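Sutero to Open Kitchen Surface Workshop and Showroom in Allia Building

Stone countertops and wooden boards under one roof, with free care lessons for customers

Sutero, the family company for stone countertops and kitchen woodwork, is happy to announce that its new workshop and showroom will open to the public this spring in the Allia building, on the north side of Gollance. The new place joins two parts of the company that until now worked in separate locations: the cutting of stone, and the making and repair of wooden boards and worktops.

For many years our customers had to make two trips. They chose the stone in one street and then crossed the town to speak with the woodworkers about everything else. Measurements were written on paper in one shop and copied by hand in the other, and sometimes a mistake came in between. With the new workshop the same team will follow one kitchen from the first visit until the last edge is polished.

The showroom has 58 full-size stone samples, which customers can touch, wet with water and take to the window to see in daylight. We decided not to use the small square samples that are common in our trade. A small square of marble can be almost white, while the full slab has a strong gray vein through the middle, and the customer learns this only on the day of delivery. In Gollance the customer will see the slab itself and may put a pencil mark on the part that he or she likes.

Behind the showroom is the workshop, with a glass wall between the two. Visitors can watch the cutting on weekday mornings. In the afternoon the large saw is stopped, so that people who come to talk about their kitchen can hear each other.

Together with the opening, Sutero starts a new line of countertops and boards with the name Bhardwaj. The line includes marble, granite and three kinds of wood: walnut, maple and beech. All wooden boards of the line are finished only with food-safe mineral oil and can be brought back to the workshop for sanding when the surface becomes tired. The first sanding is free of charge for every board bought in Gollance. For later sandings there is a fixed price, which is written on the card that comes with the board.

The Bhardwaj line was prepared with the help of a survey. In December we sent a letter to our former customers and asked them what they would change in their kitchen if they could order it again. We received 141 answers. The most frequent complaint was about stains on light stone, mainly from lemon, wine and coffee. The second was about boards which bend when they are washed and left flat on the counter. Several customers also wrote that they never received clear instructions about sealing, and we accept this criticism. From now on, a printed care sheet goes with every order, and our fitters will explain it before they leave the house.

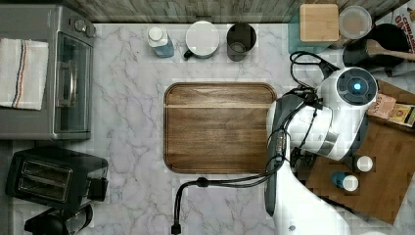 GOLLANCE — March 15, 2018

Sutero also announces today a program of free care lessons, open to customers and to anybody else who lives with stone or wood in the kitchen. Each lesson takes 2 hours and is given in the showroom on Saturday mornings. Places are limited by the number of chairs, so we ask that visitors register by telephone or at the front desk.

The first lesson is about marble. Marble is a soft stone and reacts with acid, and a drop of vinegar can leave a dull mark even on a surface that was sealed correctly. Our fitters will show how to test if the sealer is still working, how to apply a new coat, and which marks can be removed at home with a polishing powder. They will also say openly when marble is the wrong choice. For a family that cooks every day with tomato and lemon, and does not want to think about the counter, granite is usually easier to live with.

The second lesson is about wooden boards. Participants may bring one board from home, in any condition, and will clean, sand and oil it during the lesson. A board should be washed quickly by hand on both sides, dried with a cloth and then left standing on its long edge so that air can pass. If only one side is wet, this side grows and the board takes the form of a shallow bowl. Oil should be warm when it is applied, and the board needs a full night of rest before the first use. Olive oil and sunflower oil are not suitable, as they become sticky and take a bad smell after some time.

The third lesson treats the place where the two materials meet. Many kitchens have a wooden board that stays on the stone all day. Water stays under it, and after some months there is a dark shape on the counter. Small feet under the board prevent this problem, and participants will learn to fit them with simple tools. The screws must be of stainless steel — normal screws can rust and leave orange points on the stone.

In the same period the company will begin to accept leftover stone from other workshops in the region. Pieces that are too small for a counter will be cut into shelves, window sills and pastry slabs, and sold by weight in a corner of the showroom. Quantities will change from week to week and we cannot reserve pieces by telephone.

The old shop in the center of Gollance stays open until the end of the summer for orders already in progress. Guarantees given by the old shop remain valid without change, and customers do not need to sign any new document. The telephone number also stays the same.

Parking for visitors is behind the Allia building, with entrance from the side street. Customers who wish to bring a heavy board or a piece of stone for repair can ring at the workshop gate, where a cart is available.

About Sutero

Sutero makes and installs kitchen countertops in marble and granite, and produces and repairs wooden boards and worktops. The company works for private homes, small restaurants and bakeries. Measurement visits within the Gollance area are free.

Press contact: Sutero, Press Office, Allia building, Gollance. Samples of the Bhardwaj line can be lent to journalists on request.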